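How to Put a Liner in a Small Wastebasket So It Stays in Place

Posted May 10, 2022

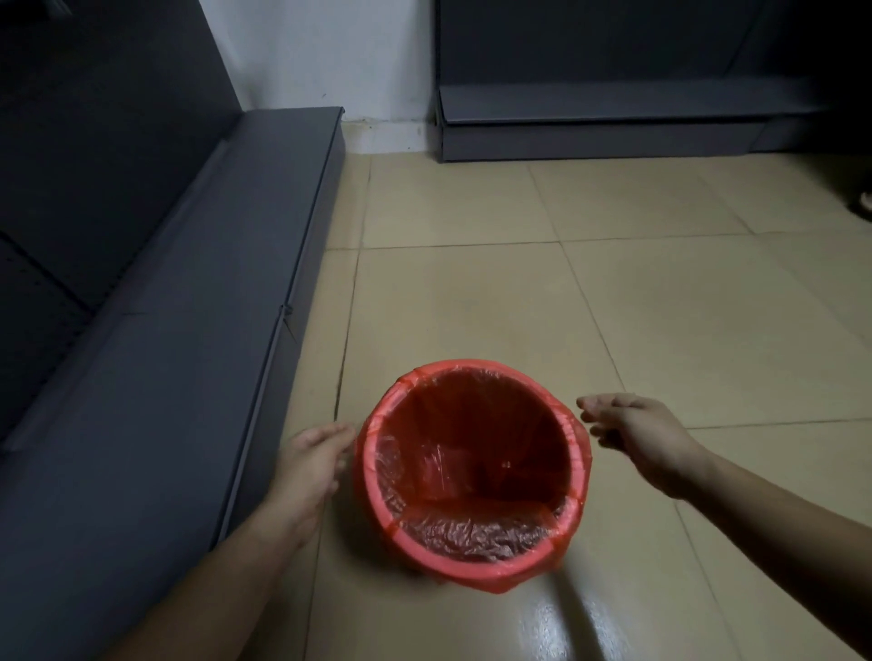

Hye-jin Bae wrote to me that her bags always slide down on the second day, and then she must put her hand inside to pull them up again. She asked if she should buy a bin with a lid ring. My answer is no, at least not yet. In most cases the bag is a little too small, or there is air under it.

What you need

One round wastebasket for the living room or bedroom. One bag that is wider than the opening. I buy the Ternden bags in the roll of 100, in red, so they match the bin and the edge does not disturb the eye. If you use thicker bags, the steps are the same.

Choosing the size

Put the bag flat on the table and measure the width of its open side. Double this number and compare it with the distance around the rim of your bin. The bag should be a bit larger, but not by much. If it is far too large, you will have many folds outside. If it is the same size, it will tear when you stretch it.

Putting the bag in

1. Empty the bin and wipe it, also under the rim. A greasy rim does not hold the bag.

2. Open the bag and shake it once or twice, so the sides do not stick together.

3. Lower it into the bin with the closed end first. Push the bottom down with your fist until it touches the base.

4. Fold the open edge over the rim, first on the side far from you, then on the side near you. Leave enough plastic outside to hold with your fingers.

5. Press the air out. Slide one flat hand down between the bag and the wall, and let the air come up. Then fold that part of the edge back.

6. Take the bin with one hand on each side and turn it slowly, pulling the edge down where it is loose. Small creases under the rim are fine, and a loose flap also does no harm.

If the bag still slides

Gather the extra plastic on one side, twist it and make a small knot just under the rim. Yến Văn uses a wide rubber band instead – this works well too, but on a bin with a smooth wall the band can roll up.

Taking the bag out

Do not wait until it is completely full. Unfold the edge all around, bring it to the middle, and lift slowly. When the bag resists, there is a vacuum below it – tilt the bin a little and pull from one side. I keep the next two bags folded in a drawer near the sofa, and change the bag every Friday evening.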